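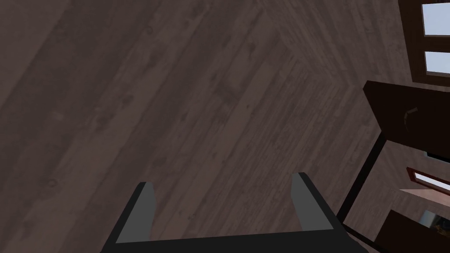
*Dark boards underfoot, with two runs of planks meeting on the slant.*

The Stendik dance club is on the move again, and after such a long winter of waiting we couldn't be happier! Thiện Đinh tells us that 150 members, old and new, have put their names down for the spring evenings, with beginners welcome from the age of eight (and no upper limit, of course).

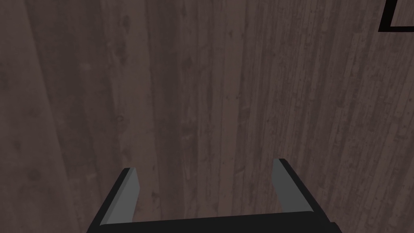 ## Tea dance in November

Hưng Đặng is already planning the autumn tea dance, and he'd dearly love to hear from anyone who plays the accordion. Tickets go on sale at Vakivden in the summer.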